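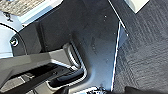

2026-03-22, bench notes, mostly to self

Quiet in the building, so I finally got an uninterrupted stretch on the pickup task. Carpet version. Orhun asked last week why we bother with carpet when the tabletop numbers are still embarrassing, and my answer is that people drop things on carpet. My mother has never once lost an earring on a calibrated aluminum table.

Where we stand: 216 attempts on the floor set since the new fingers went on, 75 of them good by Csaba's definition (object ends up in the bin, nothing else ends up in the bin, carpet stays where it was). By Wojciech's definition it's a bit higher, but Wojciech gives credit for effort. I have asked him to stop doing this in the shared log. Use Csaba's number.

Failures sort out about the way you'd guess. Short dense pile is kinder than I expected for anything with a bit of height. Anything flat and it's a different day. The fingers come down, push the object a little way, close on nothing, and the arm carries its nothing very carefully over to the bin and lets go. The release is beautiful. Normand wants to put it in the demo video.

Crinkly foil-type stuff is still the worst class. Wrist camera sees glitter, depth goes to pieces, and the planner settles on a point either above the thing or well under the floor. Tried capping exposure. Helped with the sparkle, hurt everything dark. Black on dark gray carpet was already poor and now it's basically a rumor. Put exposure back where it was. If anyone changes it again please write it down — I lost most of a morning in the previous round to a setting that had been "just tried quickly."

Also: the near part of the wrist view is mostly our own hardware. Bracket, finger, a bit of housing. The segmentation has learned to ignore the bracket, fine, but it's less sure about the finger when there's glare along it. Twice today it proposed grasping itself. Fiachra says mask the whole lower left and be done with it. I don't love this, since the part we'd be masking is the part where the fingers meet the work. Try a tighter mask from the CAD first. Then Fiachra's.

Cable at the wrist: checked, not snagging, leave the loop alone. Normand, that means you.

Kurek gripper pads came Friday, not fitted yet. Softer than the old ones. I pressed one on the carpet by hand and it picked up lint and one hair, so at least we have a working lint remover.

For the Rolladetti call they want a sentence on "readiness for household tidying." Draft:

The system can tidy a floor if the floor is mostly tidy, the objects are chunky and matte, and you are not in a hurry.

Orhun's draft had the word "promising" in it three times. We'll meet somewhere in the middle.

For my own reference I timed myself picking up the same 8 test objects and it took less time than the arm needs to home. Didn't log it. No sense upsetting the arm.

To do:
- tighter self-mask, then rerun flat objects only
- fit Kurek pads, keep the old ones, LABEL the old ones
- ask Csaba if a slide counts as contact
- second carpet sample, longer pile, Brilow has one in the back
- vacuum (me, by hand, obviously)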